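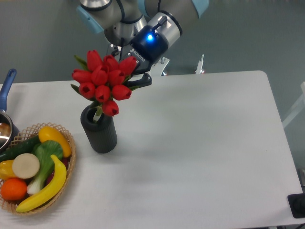
7.4 Recovery from fault 437 (contact during approach)

Applies to: Niltus table cell, single arm, finger gripper, mixed-object layout
Issued: 2021-03-02
Revised by: Theophilus Bonsu, Trestbridge

Fault 437 is raised when the controller detects an unexpected load at the wrist while the arm is in an approach move. The arm enters a protective stop and holds its position. The gripper holds whatever finger opening it had when the stop was raised.

The fault is most often seen on tall, soft or branching objects such as artificial flowers, where the fingers enter the object before the grasp point is reached. It is seldom seen on the fruit basket and has not been recorded on the saucepan.

WARNING: A protective stop does not remove power from the arm. The arm may move as soon as the fault is cleared. Do not reach into the work area until the emergency stop has been pressed and the pendant shows STOPPED.

WARNING: The indicator on the gripper housing shows the state of the gripper only. Do not use it to judge whether the arm is safe to approach.

CAUTION: Do not pull an object out of the fingers by hand while the gripper is powered.

7.4.1 Before you start

You will need the teach pendant, the cell key and the layout sheet for the job in hand. One trained person can carry out the work if the gripper is open. If the gripper is closed on an object, a second person must stand at the emergency stop throughout.

Write down the following before clearing anything:

- the fault code and the time shown on the pendant
- the name of the object being approached
- the wrist load at the moment of the stop (Diagnostics, Loads, Last event)
- whether the fingers are open, closed or part closed

The last event record is overwritten by the next fault. If it is lost, the cause can often not be found afterwards.

7.4.2 Freeing the arm

1. Press the emergency stop. Wait for STOPPED on the pendant.

2. Look at the fingers from both sides of the table. Check whether stems, leaves or handles lie between the two sides of a finger pair or behind a finger joint. A stem behind a joint is easily missed from the front.

3. If nothing is trapped, go to step 6.

4. If an object is trapped and the fingers are closed, release the emergency stop, select Manual on the pendant and open the gripper in single steps. The second person keeps a hand on the emergency stop. Do not select Full Open. On this command the fingers open at full speed and can throw a light object off the table or tip the vase.

5. Press the emergency stop again. Ease the trapped part out of the fingers by hand. Hold the vase upright with the other hand.

6. Stand clear of the table. Release the emergency stop and clear fault 437 at the pendant.

7. In Manual, at the lowest speed, retract the arm along the tool axis. Do not lift straight up. With the wrist tilted, a vertical lift drags the fingertips sideways through the object.

8. When the fingertips are clear of the object by at least 70 mm, move the arm sideways to a free part of the table.

9. Stop with the fingers open and pointing towards the table top. Leave the arm in this position for the checks in 7.4.3.

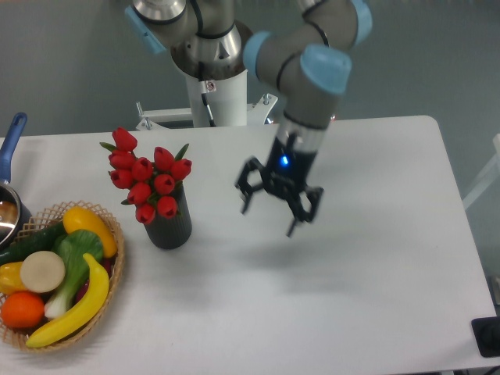
Figure 7-6. Arm clear of the vase, fingers open over free table.

NOTE: If the controller raises 437 again during step 7, the fingers are still caught. Go back to step 1. Do not raise the load limit in order to get the arm out.

7.4.3 Checks before restart

1. Press the emergency stop.

2. Inspect the fingers. Look for bent tips, loose pads and fragments of leaf or plastic in the joints. Clear any fragments with a soft brush. Do not use compressed air.

3. Inspect the cable along the arm. It must lie slack enough to follow the joints and must not be nipped between a link and a joint cap. If a joint cap has come loose, refit it before going on. A missing cap is to be treated as a stop-work defect.

4. Check that the arm is tight on its mounting and that the bolts of the bracket behind the table are secure. A loose mounting can give a false 437 on any object.

5. Put the vase, the basket and the saucepan back on the positions given in the layout sheet. The vase is the item most likely to have shifted. A vase that has turned on its axis counts as shifted, even if its base is still on the mark.

6. Check that the flower heads and leaves have not been pushed outside the outline on the layout sheet. Re-form the bunch if necessary.

7. Release the emergency stop, select Manual and run the empty-gripper test (Gripper, Test, Cycle). The fingers must open and close without hesitation.

8. Run Tare Load with the gripper open and the arm still. If the tare value does not settle, do not restart. See 7.6, Wrist sensor faults.

7.4.4 Finding the cause

Compare the wrist load you wrote down with parameter 595 (approach load limit). The factory setting suits rigid objects. There are two common cases.

Case A: load only just over the limit. The fingers have brushed the object on the way in. Usually the approach is correct and the object has been placed badly, or it has spread since the layout was taught. Correct the placing, then repeat the approach in Manual. If the approach completes, return the cell to Auto.

Case B: load well over the limit. The fingers have pushed into the object and the arm has carried on pressing until the stop. This points to a wrong grasp point or a wrong approach angle. On the vase, the usual mistake is a grasp point taught on the blooms, when it should be on the vase body. The arm then comes down at a slant into the side of the bunch and the fingertips end up among the stems above the mouth of the vase.

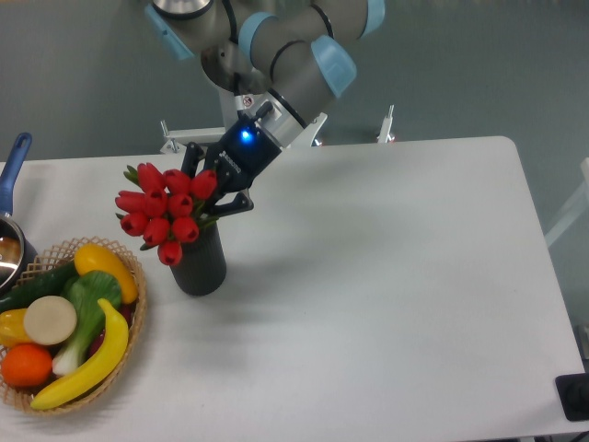
In Case B, do not return the cell to Auto until the point has been taught again, as follows.

1. In Manual, bring the arm to the safe position described in 7.4.2, step 9.

2. Open the object record and delete the stored approach. Deleting the grasp point alone is not enough. The old approach angle stays in memory and will be applied to the new point.

3. Bring the gripper to the side of the vase away from the basket. Keep the fingers below the lowest flower head for the whole of the move. If a bloom hangs over the rim in the way, turn the vase until the gap is clear and correct the layout sheet to match.

4. Teach the new grasp point on the body of the vase.

5. Teach the approach start point at the same height, further out over the free part of the table.

6. Run the approach in Manual at the lowest speed with a hand on the emergency stop. Watch the fingertips and the live load reading together. The reading should stay near its tare value until the fingers close.

7. Repeat step 6 at normal speed.

8. Save the record and print a new layout sheet. Destroy the old sheet.

CAUTION: Parameter 595 must not be changed to suppress the fault. At Grurstead the limit was raised in January to keep a run going. The next contact bent a fingertip before the stop came in. The limit is now locked behind the supervisor code in all cells supplied from that month.

7.4.5 When to call for service

Withdraw the cell from use and report the fault if any of the following applies:

- 437 is raised with no object within reach of the fingers
- 437 is raised twice on the same object after the point has been taught again
- the arm sags or drifts while in a protective stop
- the arm does not stop at once when the emergency stop is pressed

Send the notes from 7.4.1 with the report. For cells on a Griffiths service contract, send them to the Griffiths desk. For all others, write to Snædís Bach at Trestbridge, giving the serial number from the controller door. Do not send the pendant unless asked.

Next section: 7.5 Gripper does not confirm closed

We use cookies to remember your language and the last manual you opened. By continuing to use this site you accept our use of cookies. Accept all | Manage settings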